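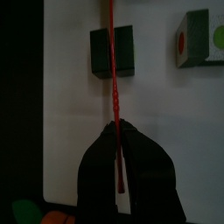 Daniyal Durrani
Table Games Writer
Jan 24, 2019

How to play Three Card Brag online

Three Card Brag is an old British card game, and the casino version keeps the hands but drops the long betting rounds. You play against the dealer, you each get three cards and the hand is over in under a minute. If you have played it at home you will need to forget a few habits first.

Setting your stake

Pick a chip size and place it on the Ante box. At Elladik the table limit is 1,000 a hand, while Briem lets you go up to 2,000 on its high stakes table. Most sites also have a Pair Plus box beside the Ante. This is a side bet on your own cards and you can leave it empty.

Press Deal once your chips are down. Your three cards are dealt face up and the dealer's are dealt face down.

Hand rankings

From best to worst, the hands are:

Prial - three cards of the same rank
Running flush - three in a row, all in one suit
Run - three in a row in mixed suits
Flush - three of one suit
Pair
High card

In the home game a prial of threes is usually the top hand, and A-2-3 beats A-K-Q as a run. Some casino sites follow this and some don't. Cliltatero ranks three aces highest and counts A-2-3 as the lowest run, so open the rules page before you put any money down.

Play or fold

You now have two choices. Fold and you lose the Ante. Play and you put a second bet, equal to the Ante, on the Play box.

The dealer needs queen high or better to qualify. If the dealer doesn't qualify, your Ante is paid at even money and the Play bet is handed back. If the dealer does qualify, the better hand wins and both bets are paid at even money. A tie is normally a push, though it is worth checking this too.

A simple rule is to play anything of Q-6-4 or better and fold the rest. With Q-7-2 you play, with Q-5-4 you fold. Any hand with a king or an ace in it is a play, however poor the other cards look.

The side bet

Pair Plus pays if you hold a pair or better, whatever the dealer has. The odds vary a lot between sites, mainly on the flush and the run, and a small cut there makes the bet much worse value. Lostatari shows its full pay table under the Info button on the left of the table, and you can open it between hands without losing your seat.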